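Kitchen notebook, Jistenby – March, batch 9 of the green tomato relish

Started at 6:40 a.m. because the steam kettle is promised to the soup people from noon on, and the soup people do not negotiate.

Tomatoes came in from Þorgeirsson yesterday, greener than last time, which I asked for and am now regretting. They are hard as golf balls. Coarse die on the chopper, salted, drained overnight in the walk-in. Got more liquid off than batch 8, so I held back a bit of the vinegar. Wrote the amount on my glove. Threw out the glove. Bergþóra says she saw it and it was "one of the small jugs." Noted.

Mustard seed: the new sack of Jivar yellow. Smells fine, pops a lot later than the old stuff. Toasted it dry, got impatient, turned up the heat, and got to toast the second lot as well. Second lot is the one in the jars.

7:55 – everything in the kettle. Sugar in two additions this time, half at the start and half once the onions went clear. It does stay brighter. I had said it would make no difference, and Bergþóra has asked me to write down that I said so.

8:30 – pH strip looked OK, meter disagreed with strip, recalibrated meter, meter disagreed with itself. Fresh buffer, third reading came in under our limit and stayed there on two more samples. Need to order buffer. This is the third page in a row where I have written "need to order buffer."

Heat level: I like it. Bergþóra thinks it's timid. We made a side pot with extra red pepper, labeled it B, and after lunch neither of us could taste much of anything, so the comparison waits till tomorrow on cold samples with plain crackers. No more testing straight off the ladle.

Filled 200 jars, the 9-ounce ones. Brasteck capper jammed twice, both times on lids from the dented carton. I know we paid for them. Toss the carton anyway.

Lot code is 2753. Please do not write it as 2735 like on the last case sheet. A store called about that. 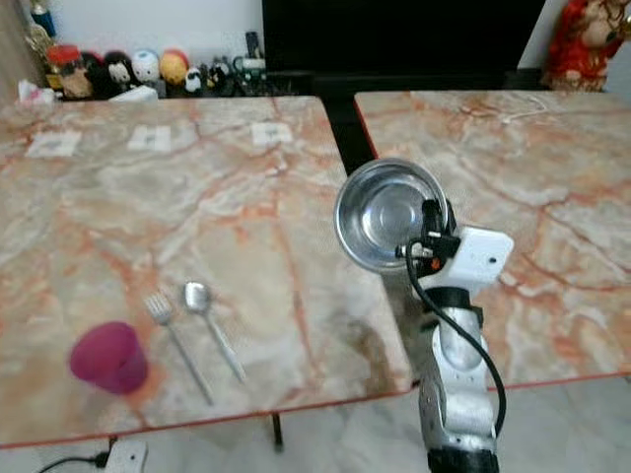
Tabletops, cup, fork and spoon.

To do before batch 10:
– buffer (see above, and above that)
– ask Þorgeirsson for half green, half just turning
– shorter drain, or weigh the liquid so we can stop guessing
– label proof: "relish" is spelled right now but the ingredients still list celery, and we dropped celery in batch 4
– price for 600 lids, decent ones
– write vinegar amounts on paper

Kettle handed over at 11:50, clean. The soup people found a mustard seed.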